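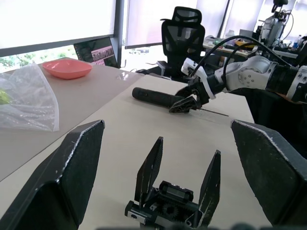
Sheila Bunting says my runner beans are done for and I should start again – is she right?

Nataša Kos
19th May

Hello all, first time growing anything bigger than cress so be gentle! I sowed a packet of runners on the kitchen windowsill in April and they shot up lovely, then I got impatient and put them straight out on the plot. We had a cold, blowy night and now the leaves have gone pale and papery at the edges, and a couple have browned right off. Sheila has the plot next to mine and she took one look and said bin them. I've grown quite attached to them though, and I spent ages tying up the canes.

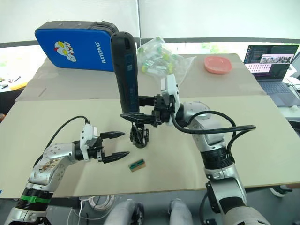
The stems still feel firm if I pinch them and there's a bit of green in the middle at the top. Should I leave them be or pull them out and sow new ones straight in the ground? The soil is heavy clay if that matters. I did dig in some compost, the bag was from Vateden and it had a fair few twigs in it.

Suqin Tang

Don't bin them yet! That sounds like wind scorch more than frost to me. Frosted beans go black and floppy, and you'd know it. Mine looked awful last spring after a windy week and I had so many beans by the end of summer that I was leaving them on people's doorsteps.

If the stems are firm, leave them, and pick off the really crispy leaves if they bother you. Drape some fleece round the canes on cold nights and peg it down well, I lost a whole length of mine over the hedge once.
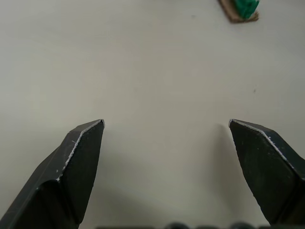

I'd also push a few fresh seeds in at the foot of the canes, 2 inches deep, as a sort of insurance – the soil's warm enough now, and they often catch up with the ones started indoors anyway. Watch for slugs on those, they love a new bean shoot. Go easy on the water with clay until they perk up.

Zorica Omerović

Pull them and buy plants from the market, life's too short.

Slavica Vasić

Agree with Suqin about the extra seeds. Next year stand the pots outside in the daytime for a week or two first and bring them in at night, it toughens them up no end. I don't grow runners myself any more, only dwarf French, as my plot gets all the wind. Twigs in the compost won't hurt, just pick out the big ones.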